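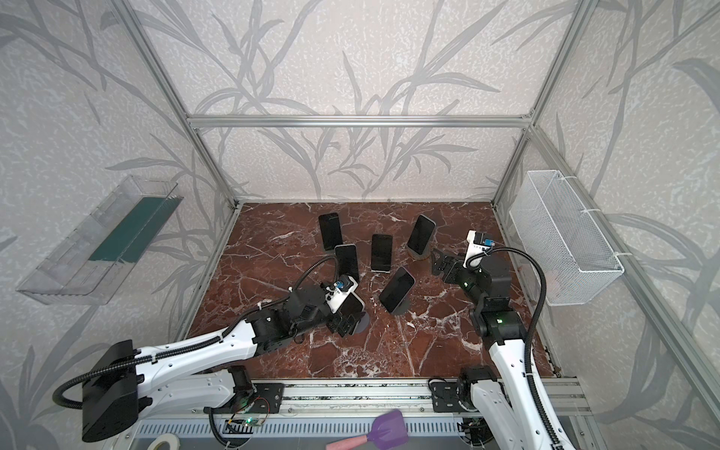 How to Set Out Old Phones So People Can Choose One

By Yvonne Goodall

Every household has a drawer of retired phones, and every drawer has a relative who could use one. The trouble starts when you tip the lot onto a bed and ask your father to pick. He will pick the one with the swollen battery. Set them out properly and the whole business takes an evening.

What you need

A hard, level surface, a soft cloth, small stands, and paper labels. Stands matter more than you'd think. I bought a set from Goel and have 2 left, the others having gone wherever teaspoons go.

Step 1. Wipe and switch off

Back up anything you still want, sign out of the accounts, erase the phone, and power it down. Then go over both sides with the cloth. Check the back for bulging while you're there. A bulging phone goes to a battery recycler and takes no further part.

Step 2. Stand them up
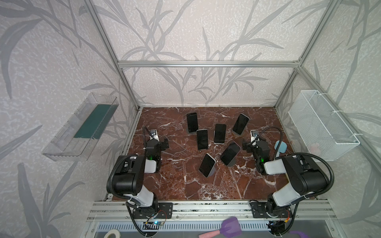

A phone lying flat is a coaster, and people treat it like one. Prop it up and they start handling it as though it cost money, which it once did. Stagger them toward the middle of the surface with the glass facing the same general way, as with the six on the marble, and you can compare heights without picking anything up. Leave room for a hand between neighbors. Dominoes is a different hobby.

Step 3. Label the stand, never the phone

Sticker glue outlives most marriages. Write the model and storage on a slip and tuck it under the base. My friend Devendra Sengar numbers his instead and keeps a key in a notebook. He has lost the notebook.

Step 4. Let people handle them

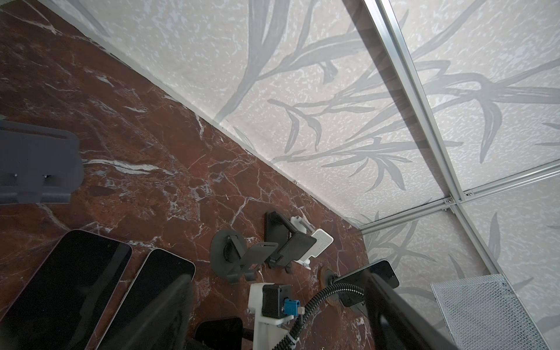 Once a phone has been picked up, put it back on its own stand before the next one comes off. Skip this and your labels are fiction within minutes. If you run out of stands, lay the rejects together at one side, screens up, on the cloth if your surface scratches.

Charge the winner fully before it leaves the house, and send the cable with it. Otherwise you'll be getting a call about the cable.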